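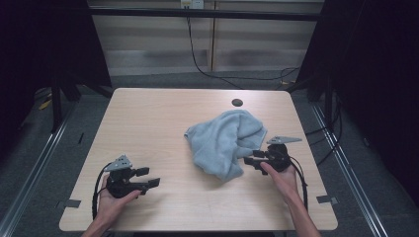

Towel folding with hand-held grippers, is anyone getting anything usable out of this?

Forum: Manipulation and Learning > Collecting demos
Thread started 12/8/20

grommet_hole
Posts: 275

I've been asked to look over a plan from a group we might buy data from (Stunura, if anybody here has dealt with them) and I'm having trouble believing the numbers. Their pitch is 3,000 towel folds, done by people holding a gripper in each hand, no arm in the loop at all. The person folds the towel, the grippers record where they went and how far the fingers closed, and you train on that as if your own arms had done it.

My problem is the "as if". A person's wrist goes places my arms can't. A person also feels the cloth slipping through the handle and corrects for it before any sensor would show a thing. So what am I buying? A recording of somebody being good at towels.

What I'd like to hear is from people who trained on this sort of thing and then ran it on real arms. Please don't send me loss curves. I have plenty of loss curves.

mrs_tolerance

We did it for most of last winter. Short version is it works better than you think and worse than they told you.

The wrist thing is real but you can train it out of the folders. You give them a practice session where somebody calls out every time they twist past what the arm can do, and after a while they stop. The ones who never stop, you put on some other job.

The feel thing I have no answer for.

Orestis Stamatopoulos
Location: Trovidthorpe

I run the collection side for a small outfit so take this with as much salt as you like.

Look at what the setup is for a second. One towel, in a crumple, on a bare table. Two plates on the grippers, cables off the back of each hand, person reaches in. The blue-grey towel is lying there with one corner flopped out to the left, and that's a gift. Any folder goes for the corner they can see. If all your starts look like that you'll have a policy that finds a loose corner and is hopeless when the corners are all tucked under.

We log how the towel gets dropped before each go. Dropped from chest height, shaken out then dropped, balled up and pushed. If your supplier can't tell you which of those they did, I'd worry about that long before I worried about wrists.

grommet_hole

Asked them. The answer was "randomised by the operator".

Orestis Stamatopoulos

Yeah. So, the same way every time, with a bit of variation after lunch.

pickplaceweep

Going to disagree with the whole lot of you. You're all talking as if teleop is the gold standard and hand-held is the cheap knock-off. I spent a year on teleop cloth. Our folders took 4 minutes a towel, and they hated it, and the data was full of people hovering over the cloth working out how to get the arm unstuck. The model learned to hover. It was a beautiful hoverer.

With the grippers in your hands you fold a towel at something close to the speed of folding a towel. The motion is clean. I'd take a clean motion my arm can only nearly follow over a horrible one it can follow perfectly.

mrs_tolerance

The hovering, oh my word. Ours did that as well. It would get one finger width from the cloth and have a think.

grommet_hole

Fair enough on the hovering. But "can only nearly follow" is carrying an awful lot there. Nearly, with cloth, means you close on air. Then the towel isn't where the recording says it is, and everything after that is fiction. You can be a bit off with a block and still come away with the block.

And how nearly? Has anybody replayed a recorded fold straight through an arm, no learning at all, same towel, same start as best you can manage it?

Fulgencio Hinojosa

I have. We took 20 recordings and replayed them on two arms, before spending any money on training. I'd recommend it to anyone, it costs you an afternoon.

Most of them the arms could reach. A few sent an elbow somewhere it had no business being and we hit the stop. Of the ones that ran, the first grab was usually all right, and it was the second that went wrong, the one where you've already pulled the cloth flat and you're going after a corner that has moved. Replay can't know that it moved. I don't count that against the data, that's what the learning is meant to be for, but it told us where we'd be short of examples.

What did count against the data was the timing between the hands. Left and right were out of step in a good few recordings. Not by much. Enough that one side let go before the other had hold.

pickplaceweep

That's a clock problem. Fix your clocks.

Fulgencio Hinojosa

It was a clock problem and we did fix it. I'm telling him to check because the people who sold it to us hadn't noticed.

tassie_linen
Posts: 4

New here, I work in a commercial laundry and only found this because my manager is mad keen on getting one of these. Can I ask a dumb question? Why always a towel on a table by itself? We don't have any tables like that. We have a cage of damp everything and you pull out whatever comes to hand. If I got one towel at a time, laid out on a nice clean surface at a nice height, I wouldn't need a robot either.

mrs_tolerance

Not dumb at all. It's one towel on a table because that's the bit people can nearly do.

pickplaceweep

To be a little kinder about it, you begin with the part you can repeat. If you start with the cage you can't tell whether you failed at the grabbing or the sorting or the folding. But if someone is telling your manager that a tabletop towel demo means it'll handle the cage, ask to see the cage.

tassie_linen

They showed us a video. It was a towel on a table.

Orestis Stamatopoulos

Going back to the first post. Cables. Does the Stunura rig have them? Ours do, one down beside each wrist, and it changes how people move more than you'd expect. They learn to keep the cable clear, so they come in from the front and low and they don't cross their hands. You end up with a very polite style of folding. Whether that's good or bad depends on your arms. Ours were happy with it. A mate using the Trarkska arms found it was all wrong for him, his are mounted at the sides and he needed people reaching in from the sides.

grommet_hole

Cables, yes, one each hand. I hadn't thought about the approach direction and now I'm cross that I hadn't. Ours come in from above.

Orestis Stamatopoulos

Then I'd want to see a handful of folds collected your way before paying for any collected theirs. Same table height as yours too. Everyone forgets table height.

cloth_is_hard

Unpopular view: the background matters more than all of this. Everybody puts up black curtains at the sides and bolts the table to a frame and then acts surprised when the model falls over in a room with a window in it. We trained on a lovely tidy bay like that. Moved the same arms to the other end of the building, in front of a plain wall with the same towel and the same table, and it grabbed at a shadow.

pickplaceweep

How much did you train on, though? I've seen that on small sets and I've seen it mostly go away on bigger ones.

cloth_is_hard

Big enough. More of the same room is still the same room.

pickplaceweep

You're not going to give a number, are you.

cloth_is_hard

I'm not allowed to give a number.

Fulgencio Hinojosa

I'm with cloth_is_hard on this one. We got a batch through Cortés that was all shot in one bay and it was the neatest data we ever had, and it did the least for us. The messy batch, collected across a few different rooms by people who kept forgetting to press start, did more. I don't enjoy saying that because I spent weeks cleaning it.

mrs_tolerance

Counterpoint, if he's only ever going to run it in one bay, he can match the bay. Hang the same curtains. Not everyone needs it to work in the wild.

grommet_hole

We're going to want it in more than one place, sadly. Sales have already said so to people.

All right. What I'm taking back to them:

How was the towel dropped, each time, and is it written down.
Left and right clocks, prove it.
A batch of 20 that we replay on our own arms before anything is signed.
Approach from above, at our table height.
More than one room.
And I want the failures. They told me they delete the folds that went wrong. I'd have thought a missed grab followed by a second try was the most useful thing in the whole set.

Orestis Stamatopoulos

They delete the recoveries??

grommet_hole

"Only successful demonstrations are delivered." I have it in writing, they think it's a selling point.

Orestis Stamatopoulos

Ask whether they've still got the raw files. We kept a missed-grab pile for months before someone told us to use it. If theirs are gone I'd knock the price down hard or walk.

pickplaceweep

I'd still buy a small lot and try it. You lot would talk him out of buying a ladder.

grommet_hole

I might buy a small lot. I'm not buying 3,000. Will post again after the replay test, if they agree to one. So far they want to know why I need it.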